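Spent most of Wednesday on the Corunach planner, so a short thread on what changed and what is still broken.

The old version planned both arms together in one big search. It worked, but a single plan could take 12 seconds, and if the camera moved an object's pose by a hair we threw the whole thing out and started over.

Now each arm plans on its own and asks a small scheduler for space. The scheduler hands out chunks of the table. If the left arm holds a chunk, the right arm waits or picks another target.

Planning time is down to 150 ms on the same machine. Farzana Jayasinghe wrote the scheduler and it's a lot shorter than I expected. Most of the code is for releasing a chunk when a grasp fails.

We replayed 500 logged tasks through it before going near hardware. Two deadlocks, both from the arms each wanting the chunk the other one had. Fixed with a priority rule. Left wins ties. Not clever, but it's easy to read in the logs.

Perception is the weak part now. Clear plastic bags still come back with holes in the depth, so the planner thinks there's free space where there isn't any. I'm padding those by hand for now.

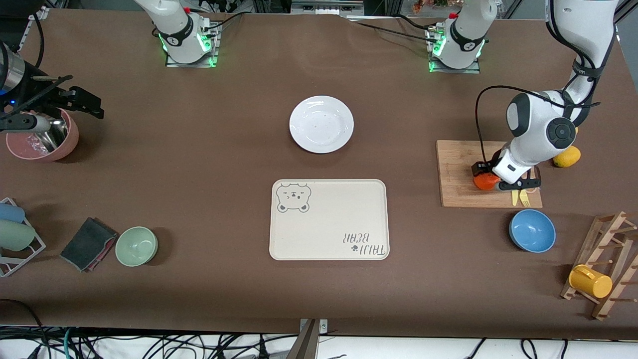 The other thing I want to fix is contact. When a gripper presses an object against a board, the force estimate drifts and the controller backs off too early. Desta Zeleke has a filter for this on a branch. I haven't merged it yet.

Config files got renamed too. If you pull Corunach and your launch script complains about a missing zones file, it's called chunks now. Same format.

Next up is the replay viewer. It chokes on any log over 3,000 steps.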